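This site uses cookies to remember your settings. By continuing to read you agree to our cookie policy.

The Long, Slow Business of Learning to Like Soup

Jan 22, 2019
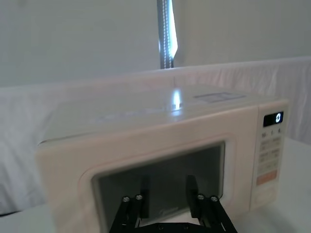

I grew up in a house where soup meant you were sick. You got a tray, a blanket and a bowl of something thin, and as soon as you felt better you went back to real food. So when I moved to Stodcombe and found a town that eats soup at lunch pretty much from the first frost until June, I was suspicious (and, I'll admit, a bit rude about it). My whole approach up to then had been a can, a bowl and a cream-colored microwave with a dark little window in the door, the kind you stand and stare into while you think about what else you could be eating. That was soup, as far as I was concerned. You heated it up and you got it over with.

Then I went to Kurka. It's a lunch place on the hill behind the library, 3 tables and a counter, and it sells two soups a day and bread and that's your lot. I went in because it was sleeting. I ordered the barley one because the other one had beets in it and I wasn't ready for beets. And oh my goodness! It had dill and something sour going on at the back, and the barley still had some chew to it, and I sat there with my coat on eating the whole bowl without once checking my phone.

The cook is Sorin Ristić, and I have now pestered him enough that he lets me sit at the end of the counter in the slow part of the afternoon. He doesn't have secrets, or says he doesn't. What he has is onions. He cooks them for 90 minutes on the lowest heat the stove will give him, and he gets quite cross if you suggest it could be done in less. I suggested it could be done in less. I won't be doing that again.

"You are in a hurry to eat an onion?" he said. "Go and eat an onion."

I went home and tried it his way. The first batch burned – I'd wandered off to fold towels – and the second was fine but I'd salted it as if I were clearing a driveway. By the fourth or fifth go I had something I'd happily give to a guest. The sour thing turned out to be the brine from a jar of pickles, a couple of spoonfuls right at the end, off the heat. I put it in everything now. Lentil, potato, even tomato, though my sister thinks that's a step too far.

My neighbors, the Xie family, have their own ideas on the subject, and they're much less fussy about onions. Theirs starts with ginger and a chicken and a very large pot, and it comes over the fence in a jar whenever somebody on the street has a cold. I've been known to cough a little louder than I need to near that fence.

I've made my peace with beets too, by the way. Grate them, don't cube them, and put them in late so they keep their color. A spoonful of sour cream, black pepper, and the heel of a loaf if you can get to it before everyone else does.

Kurka opens at noon and the barley is usually gone by one. If there's a line, get in it.

Related stories
The bread shelf: five loaves worth a detour
Why I gave up on my vegetable garden (and what I grow now)
A winter walk from Stodcombe to Flelent
Letters: your best pickle recipes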